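Section 3: Arranging your stems

Thank you for choosing a Floltura stem set. By now you should have the box unpacked and the paper sleeves off (if not, please go back to Section 2, it only takes a few minutes and it makes everything after it so much easier). This section covers filling a vase, shaping the leaves and blooms, and standing two arrangements side by side, which we think is the nicest way to show them off.

Before you start

Wipe the tabletop with a dry cloth. Set your vases toward the middle, well away from the edge, because a vase full of tall stems is top-heavy and a passing sleeve can catch it. Have both vases out at once even if you plan to fill them one at a time. You will find yourself glancing from one to the other as you go, and that is just as it should be.

CAUTION: The stems have a wire core. Keep the cut ends away from your face when you bend them, and keep small children away from the table until you have finished.

Filling the first vase

1. Start with the long, narrow leaves. Hold the whole bunch loosely in one hand and lower it into the vase until it touches bottom.

2. Let go, and let the leaves fall where they like. Then ease them outward a little at a time until they fan in all directions.

3. Add the pale round blooms so that they sit at the top of the leaves. A stem that stands too tall can be bent back on itself at the foot. Try this before you reach for the cutters!

4. Step back 30 inches or so, have a good look, and turn the vase before you decide it is done.

NOTE: Colored or textured glass hides the stems nicely, so there is no need to fuss over how they cross inside. With clear glass you will see everything, and it pays to keep the stems straight and remove any tags first.

Filling a narrow-necked vase

5. Gather the stems for the second vase and feed them through the neck one by one. Pushing them in as a bundle will scrape the green coating.

6. Put the tall blades in first and the flowers second. If the neck becomes tight, take one blade out again. You can always use it somewhere else in the house.

7. Let one small blossom hang lower than the rest, off to one side. It softens the whole thing wonderfully.

Standing the pair together

8. Leave a good gap between the two vases, so that the leaves have room to spread. A plain, matte surface suits them very well, and the colors of glass and petals can do their work without competing with a busy cloth.
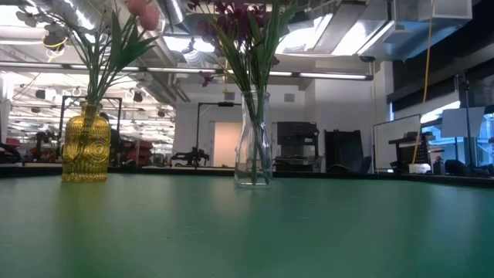

Bikgate wrote to us after an earlier printing of this guide to say that the dark purple orchids looked far better once the pale pinks had been moved out of the same vase, and asked why we had ever suggested mixing them. We have to agree, and the mixing step has been taken out. If you do like a mixed vase, though, please don't let either of us stop you.

9. Turn each vase a little at a time until the fullest side faces the room.

Care and cleaning

Dust the petals every month or so with a soft, dry paintbrush, working from the center of each bloom outward. The leaves may be wiped with a damp cloth, but do let them dry fully before you put them back. Do not add water to the vase. The wire will rust in time, and in clear glass the rust will show.

CAUTION: Lift a filled vase by its body, with both hands. Never lift it by the neck or by the stems.

For storage, lay the stems flat in their original box with the blooms all at one end. Replacement leaves are listed in Section 5.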